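# Ein Nachmittag bei Raju

Raju sitzt in einem ehemaligen Möbellager am Rand von Fedham, und wer die Filmmusik der letzten Jahre mochte, hat vermutlich schon etwas gehört, das dort entstanden ist. Am Dienstag war Tag der offenen Tür, Einlass ab 15 Uhr.

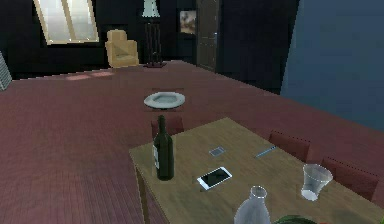
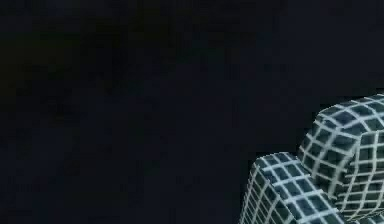 *Bilder: Raju / Computergrafik*

Begrüßt wurden wir von Elango Subramaniam, der das Haus leitet und das Wort »Klangwelt« in den ersten Minuten so oft benutzte, dass mein Nachbar leise mitsprach. Dann ging es in Studio 3. Dort mischt man gerade »Skidia«, ein Familiendrama mit Gesang, Länge 143 Minuten. Man sei noch beim Kürzen, hieß es. Niemand im Raum wirkte überzeugt.

Vorgespielt wurde uns eine Hochzeitsszene, erst nur mit Dialog, dann mit Trommeln, dann mit allem. Die Braut hatte im ersten Durchgang noch einen Satz, den man verstehen konnte. Im dritten hatte sie Bläser.

Sehr viel lieber war mir Emilian Stanciu, der Geräuschemacher. Er hat etwa drei Regale voller Schuhe und spricht über Absätze wie andere Leute über Burgunder. Für Schritte im Schnee drückt er Kartoffelstärke in einem Lederbeutel zusammen, für eine Ohrfeige muss der eigene Oberschenkel herhalten — er trägt an solchen Tagen eine dicke Hose. Ich durfte eine Treppe hinuntergehen, akustisch jedenfalls, auf der Stelle und in Pumps. Das Ergebnis klang nach einem Pferd mit Bedenken.

Zum Schluss führte man uns noch Clerkeo vor, das hauseigene Programm zur Rechteverwaltung. Der Vortrag dauerte länger als die Hochzeit, und auch hier hätte ich Bläser begrüßt.

Kaffee gab es reichlich, Parkplätze kaum. Der Bus zurück fährt stündlich, immer kurz vor Ende der Führung.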